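Edeltraud Kramer has her own mug in the staff kitchen at the Corance practice, and she gave it to me. I took this as a good sign. I'd gone along to talk to her about nervous patients, being one myself, and she had a biscuit in her hand before I'd got my coat off.

"You're allowed biscuits," she said. "It's the grazing I mind. One biscuit with your tea, fine. A packet spread over the afternoon and your teeth never get a rest."

She's been a dentist for 23 years, the first few of them in a clinic above a shoe shop, and for most of that time she has seen the people other dentists find tricky. Grown men who cry in the car park. A retired bus driver who hadn't opened his mouth for anyone since school. I asked how she got into it and she laughed.

"Géza Virág got me into it. He was my first boss and he hated doing them, so they all came to me! I was too new to say no."

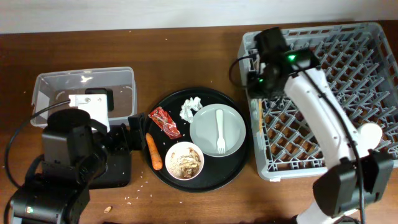 A carrot, a black tray and the dish rack.

We talked for a good while about what happens before anyone sits in the chair. At Corance the first visit has no treatment in it at all. You come in, you have a chat, you can look round the room if you like, and you go home again. Bence Pálfi on the front desk books these for the end of the morning, when the waiting room is quieter.

"People think they're wasting my time," Edeltraud told me. "They say sorry from the door to the chair. I tell them, if you come back, I've had a very good half hour."

And do they come back?

"Most do. Some take 2 or 3 goes at it. I had a lady who cancelled all through one summer, right from July, and then turned up in her work clothes and said do it now, quick." 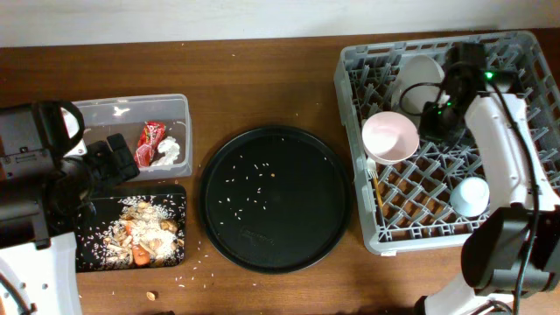
I wanted to know about the noise, which is my own trouble (I can cope with the needle, it's the drill that gets me). She nodded before I'd finished. She asks every patient which bit they dread and writes it at the top of their notes, and it's the sound far more often than I'd have guessed. So there are headphones, and you can bring your own music. Her colleague Bleddyn Morris once did a long root canal to a whole brass band album and says he still hums it.

"Then there's the hand," she said. "You put your left hand up and I stop. I stop every time, even if I've only got a second to go. If I cheat once, they'll never believe the hand again."

I asked if people take advantage.

"At the start, yes, they're testing me. Hand up, hand up, hand up. I'd do the same. After a few minutes they forget they've got a hand." 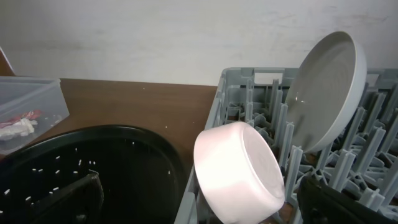
Pale bowl, upside down, by the rack.

Money came up, as it does. A lot of people who stay away for years are as scared of the bill as of the drill, and she won't start anything until there's a written price. She also splits big jobs up. Levente Kozma, who was 33 when he first came to her and is happy to be named, had his work spread over almost a year.

"He wanted the lot done in one go, asleep," she said. "I said we could talk about that, but let's try one small filling first with you awake. He was so cross with me – and then he was so pleased with himself."

I rang Levente afterwards and he said cross was putting it mildly. He goes every six months now and takes his daughter with him. 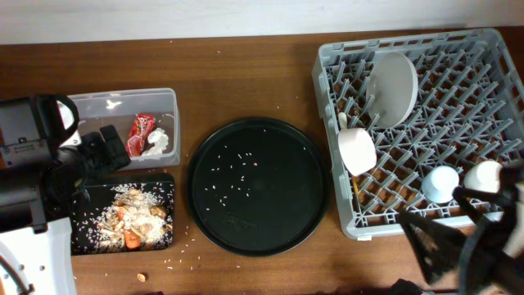

What to say when you ring up

Edeltraud's advice was to say it straight out on the phone. Tell them you're nervous, tell them how long it's been, and ask if you can come in just to talk. "If they sigh at you, ring somewhere else," she said. She'd also like people to stop scrubbing madly the night before, as sore gums don't help anyone.

I finished my tea and asked, as casually as I could, whether she had any of those end of the morning visits going. Bence had the diary open already. I'm booked in, with headphones.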